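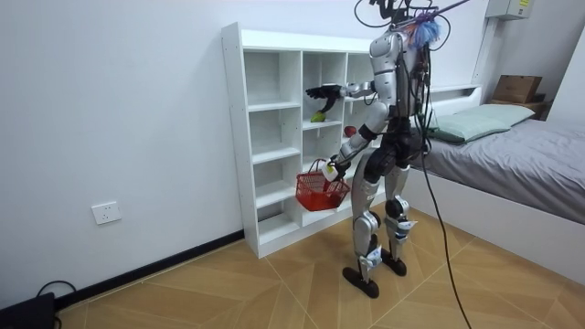
I am sewing fabric bins for a set of cube shelves and the side walls will not stay up. The outer layer is cotton canvas, 235 gsm, and the lining is quilting cotton. Between them I fused one layer of medium-weight interfacing to the lining. The shelf is a white open-cube unit against the bedroom wall, so the sides of each bin are hidden once it is in place, but the front panel faces the room and that is the one that sags. The first bin looked fine for two days and then folded inward at the top edge.

What I have tried:

- a second layer of the same interfacing, fused to the canvas (it bubbled)
- topstitching 1/4 inch from the top edge
- a piece of cereal box in the base

I would like to be able to wash the bins, so cardboard in the walls is out. Machine is a basic Haruna with a size 14 needle.

– Si-eun Shin, Rostley, posted 1 Dec 2023

## Answers

**Orathai Klinhom**

Medium-weight interfacing adds body to a collar. It does not hold up a panel of that size. Use one of these between the layers:

1. Foam stabilizer, sew-in type. Washable, comes back to shape, bulky in the seams.
2. Heavy nonwoven stabilizer, the stiff kind sold for bowls and hat brims. Holds a flat face better than foam but keeps a crease if you fold it.
3. Plastic canvas, cut to the finished size and slid in through an opening in the lining. Take it out before washing.

For a front panel that has to look flat I would use the second. Cut it to the finished size with no seam allowance, baste it to the canvas inside the stitching line, and sew the corners without catching it. If you catch it, the corner turns out round and you will break needles. Go up to a size 16 and lengthen the stitch to 3.5 mm.

The bubbling is most likely shrinkage. Wash and dry the canvas before cutting, then press the fusible straight down with a damp cloth – no sliding – and leave the panel flat until it is cold.

Also bind the top edge. A folded strip of the same canvas, cut 2 1/2 inches wide, gives you extra layers where the bin is folding now. Topstitching alone does very little.

**kestby_mender**

I used plastic canvas in mine, made in August, still straight. Trim the corners of the sheet or they poke through. Measure the opening of your shelf first and make the bin 1/2 inch smaller each way.

**spool40**

Just use starch.

> **Comment from Si-eun Shin:** Starch would wash out. I went with the heavy stabilizer and a bound edge on bin two and the front is flat so far. The seam at the base corner is still thick – is it safe to grade the canvas down to 1/8 inch there?

> **Comment from Orathai Klinhom:** Grade the lining to 1/8 and leave the canvas at 1/4. It frays.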